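Jolien Bakker @ Resbridge

Replanning notes, pushing controller. The old loop ran perception and planning in one thread, so a slow segmentation pass stalled the arm. Split them on Mon 23 March.

Pose estimates now go into a buffer with timestamps. The planner takes the newest one and drops anything older than 60 ms.
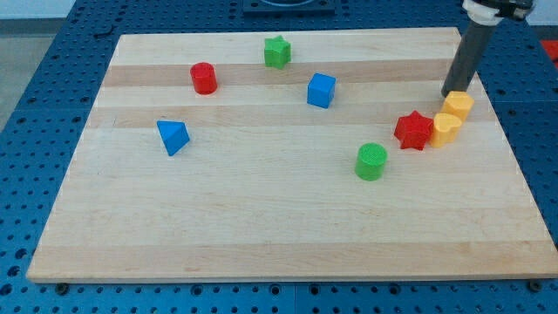
Contact is still the weak part. When the rod tip covers a block, the colour mask shrinks and the centroid drifts some 5 mm away from the tool - enough to turn a straight push into a spin.

Current fix: freeze the pose while the mask is under 30% of its last clean area. Crude. A proper occlusion model has been on the list since December.

Contact Resbridge | Back to top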